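3.2 Cost planning for the tabletop cells

The budget of each cell was divided into two parts: the items bought once, and the items that wear out and must be bought again. The arm was by far the largest item of the first part, and its price was fixed by the quotation from Strickland. For the second part we had no quotation, so we set aside 1448 dollars per cell for the first year – this covers work surfaces, fasteners, tool tips and small objects for handling.

In the earlier Kundov plan the work surface was ordered as one piece with the table. A damaged surface then meant a new table, with a delivery time of 10 weeks. For the Brustby cells we priced the surface, the table and the tool separately. 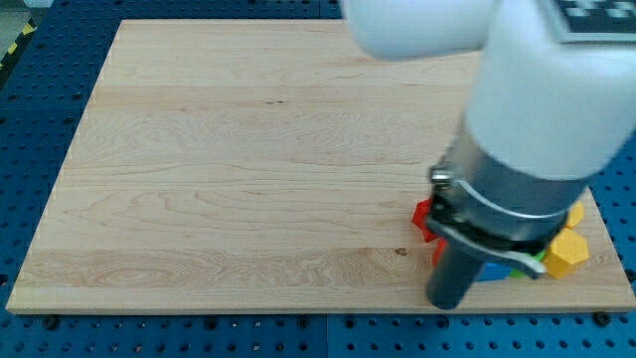 Figure 2. Brustby cell with rod-shaped tool and coloured blocks on a maple board.

Separate pricing has a clear effect on the spare parts list. The maple board lies on a perforated blue base, and we entered the two as different lines with different expected lifetimes. The blocks are simple toy pieces in red, blue, green and yellow, and they were charged to consumables at 100 dollars per cell. The rod tool and its clamp were harder to classify – we finally placed the clamp with the arm and the rod with the consumables, as in the Flullel price list.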